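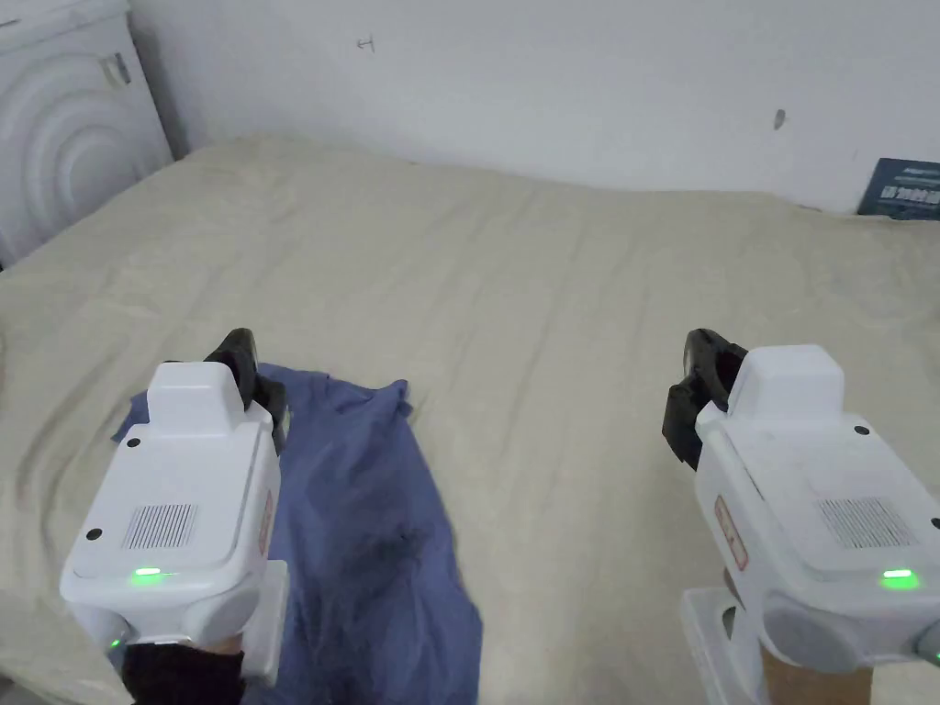 **How often should the duvet cover come off for washing?**

Every 8 days in normal use, and sooner if something has been spilled on it. The duvet inside needs washing far less often. Twice a year is enough for most homes, and May is a good month for one of the two.

## 5. Removing, washing and refitting the cover

These steps apply to the Hedport and Rarnmont covers in all sizes. For the Zeveda cover, which closes with ties, skip step 3.

1. Clear the bed. Put clothes and towels to one side so they are not rolled up in the bedding.
2. Pull the duvet toward the foot of the bed until the closure hangs over the end.
3. Undo all the buttons. Do not pull the duvet out through a half-open closure.
4. Reach inside, unclip the corner loops, and slide the duvet out.
5. Turn the cover inside out and wash it on a gentle cycle. Dry on low.
6. Lay the dry cover flat on the bed, still inside out, with the closure at the foot.
7. Spread the duvet on top and clip each corner loop to its tab.
8. Roll the duvet and cover together from the head to the foot. Turn the open end of the cover around the roll, fasten the closure, and unroll.

**Note:** The loops are 34 mm long. Replacement loops come in packs of 5 (part 454).

**Note:** Light colors show creases more than dark ones. To reduce them, take the cover out of the dryer while it is slightly damp and smooth it by hand from the middle outward.

**Caution:** Wash blue, violet and other strong colors separately from light covers. Dye transfer is not covered by the warranty.

**Caution:** Do not iron over the buttons or the corner tabs.

If a corner comes loose after refitting, open the closure and repeat step 7 for that corner only. For storage between seasons, see section 6.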